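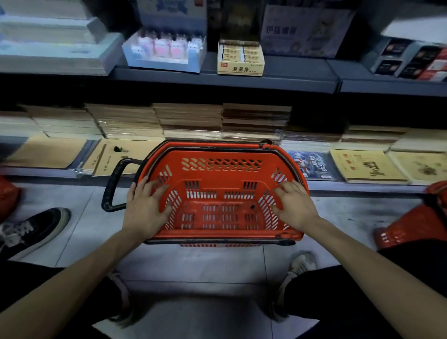
Foire aux questions : le click and collect de la papeterie Flenar

Combien de temps gardez-vous ma commande ?
Cinq jours ouvrés. Passé ce délai, tout retourne en rayon, y compris les cahiers, que nous rangeons sur les étagères du bas, à hauteur de genoux pliés. Le panier rouge se pose par terre et vos cuisses travaillent gratuitement.

Puis-je commander un seul crayon ?
Oui. Uriel Ayala le préparera avec le même sérieux qu'une commande de 140 articles, et le même soupir.

La livraison est-elle offerte ?
À partir de 85 euros. À 84,90, non. Nous avons déjà eu cette conversation.

Vendez-vous encore les recharges Grorkosex ?
Jusqu'à épuisement du stock. Le fabricant a cessé de répondre au téléphone en février, nous en tirons les conclusions qui s'imposent.

À quoi servent mes points Adis ?
À obtenir des remises. Il en faut 3000 pour un stylo plume Zapata, courage.

J'ai perdu mon ticket, puis-je échanger ?
Avec la carte Adis, oui. Sans elle, adressez-vous à Jenő Katona, de préférence après son café.

Reprenez-vous les agendas entamés ?
Non, même si votre année ne vous a pas plu.

Page mise à jour le 28/2/21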